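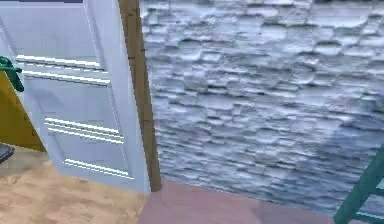
Category: Home & Workshop > Doors > Hinges and handles

Doors that behave: tips borrowed from a robot door-opening study

Most advice on sticking doors comes from joiners. This page takes a different source. Over the winter Zoila Nina and Ruth Lozano of the Bedoya workshop ran a study on how a household robot learns to open and close interior doors, and a good part of what they found is useful to anyone with a screwdriver. The method is set out first, then the tips.

How the study was done

The robot was trained in simulation. A program called Tirnetti builds a doorway, puts a door in it, and lets the robot try the handle, pull or push, and go through. Then it changes the surroundings and starts again. Walls may be stone one time and plain yellow the next. Floors change from sand to flat pink. Furniture and odd frames get left near the doorway.

The colours and textures are picked without any regard to taste. A white panel door next to a blue-grey stone wall and a strip of pink floor is an ordinary result. The point is that a robot which has only ever seen one hallway learns the hallway, and when the wallpaper changes it misses the handle. If the wall, floor and clutter keep changing, the only thing left for it to rely on is the door.

In all, 294 doorways were built. Of these, 17 were kept back and used only for testing. Two versions of the robot's control program were compared. The first was trained with the same wall and floor throughout, the second with everything changing. On the 17 test doorways the second did better at finding the edge of the door and at pulling in the right direction. The first did well only where the walls were close to those it had been trained on.

The less expected result concerned the doors themselves. Changing the look of the room mattered for finding the door. Once the robot had hold of it, what decided the outcome was friction in the hinge, the weight of the door and the amount of free floor in the swing. Those three can be altered in any house.

Tip 1: Check the hinge before you plane the edge

In the study, stiff hinges caused more failed openings than tight frames. The same is worth assuming at home. Open the door halfway and let go. If it stays put but takes a firm push to start moving, the hinge is the likely trouble. Lift the pin out a little, wipe it, and put a drop of light oil or a rub of candle wax on it. Work the door back and forth ten times and wipe off whatever comes out. Planing can't be undone, so leave it until last.

Tip 2: Pull at the handle, in line with the swing

The trained robot ended up pulling along a curve, following the handle as the door came round. The early attempts pulled straight back, which loads the hinges sideways. People do the same when they're carrying shopping. If the top hinge screws keep working loose, this may be why. Take the screws out, pack the holes with glued matchsticks, let them dry overnight and refit.

Tip 3: Clear the swing

Draw the arc of the door on the floor with chalk, then add a hand's width. Nothing should stand inside that line. Boxes, ladders and drying racks are the usual offenders. The robot treated a rack near the doorway as something to steer round even when it was well clear, and it slowed down every time. Anyone pushing a trolley or using a walking frame will do the same.

Tip 4: Watch the join between two floors

Where one floor surface meets another at the foot of the door post, check the height. Slide a ruler across the join. If it catches, the door may catch too, and so will feet. A ramped threshold strip costs little. Cut it with a fine saw and dry-fit it before you reach for the adhesive. Veruvov strip takes ordinary contact glue; for the Prarkance type, use the screws supplied and drill pilot holes.

The simulated floors in the study were mostly flat, so there is no result to quote on this one. It comes from fitting doors.

Tip 5: Give the edge some contrast

A program trained on plain surroundings found a pale door hard to pick out against a pale wall. So do people with poor eyesight. You don't need to repaint the door. A post left in bare or stained wood beside a white door gives a clear vertical line, and a handle in a dark colour is easier to find than a chrome one. Rub the post down with fine paper, wipe it, and give it two thin coats of matt varnish – gloss throws reflections that confuse the line again.

Tip 6: Test more than one way

The 17 doorways held back for testing are the part of the method most worth copying. After any repair, try the door in conditions you didn't have in mind while fixing it. Use your other hand. Try it with the window open, and again after a wet week. Try it in the dark. A door that only works for the person who mended it needs another look.

What the study doesn't cover

All the results so far are from simulation. Lozano and Nina plan to repeat the work on real doors in October, starting with the two in the workshop corridor. Sliding doors, stable doors and anything with a closer on it were left out. Hinge friction was set by a single number for each door, whereas a real hinge is often stiff in one part of its travel and free in the rest. If yours is like that, look for a bent pin.

Page updated February 2024

Get our workshop tips by email once a month. You can unsubscribe at any time.

This site uses cookies to remember your settings. Accept | Manage choices

Contact us | Copyright Bedoya Workshop Notes | Back to top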